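Workshop Diary, Grikora Refurbishing Service
Entry for November, Room 11

The room was opened at eight in the morning and the heating was put on before any work began. The delivery from the Jultholm site had been placed along the corridor wall the previous evening, still on its pallets. It comprised 22 desktop towers, all formerly in office use, together with two boxes of power cords and one box of keyboards that had not been listed on the delivery note. The keyboards were set aside pending a reply from Jultholm.

The first part of the morning was given to labels. Each tower received a paper tag with its intake number and the date of arrival, and the tag was tied to the rear handle or, where no handle was present, taped to the top panel. Number 123 had to be written twice, the first tag having been smudged. The intake sheet was then copied into the register. The register now runs to its last four pages and a new one has been requested from the Psarras office supply counter.

Outer dust was removed in the corridor with the windows open, in keeping with the revised house rules. Side panels were taken off and stacked upright in the felt rack. It is recorded again that the panels are to be stacked in intake order. On the last occasion they were stacked by size, and the better part of an afternoon was spent matching them to their cases.

Several of the older towers have thumb screws at the rear, and these opened without difficulty. Three required a driver. One had been closed with a screw of the wrong thread, which was drilled out and noted on the tag. The screws from each machine were placed in a paper cup marked with the intake number - a simple arrangement, but one that has served this room well since the compartment trays were lent to Grandari and not returned.

Before lunch, the memory was sorted. Modules were placed in antistatic sleeves by capacity and entered on a separate sheet. Two sleeves were found to be torn and were thrown away. The stock of sleeves is adequate until the end of the winter, provided that the larger size is kept for expansion cards only.

After lunch the work moved to the inspection of boards and wiring. The procedure remains as agreed in the spring. The tower is laid on its side with the open face upward, the power supply label is read and copied, the processor socket is checked under the lamp for bent contacts, and the cables are followed from end to end before any of them is disconnected. Cable bundles are to be lifted clear of the drive area and never pulled from the middle.

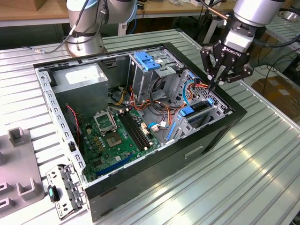 Tower on its side for inspection, processor socket open and both long memory slots empty.

The colored wiring took longer than planned. Older power supplies carry more leads than most of these machines need, and the spare connectors had been pushed into whatever space was free. They were gathered and tied with cloth tape. Plastic ties are no longer used for this purpose, as they must be cut at each later inspection.

The budget line for replacement parts stands at 3000 for the remainder of the period. Two fans and a box of coin cells were approved against it. A request for a second inspection lamp was carried over to the next meeting.

At four o'clock the paper cups were covered and moved to the shelf beneath the window, and the floor was swept. Eleven towers have been fully entered in the register, and the remainder are tagged and waiting in the corridor. The key was returned to the front desk at twenty past four. Jultholm had not yet replied in the matter of the keyboards.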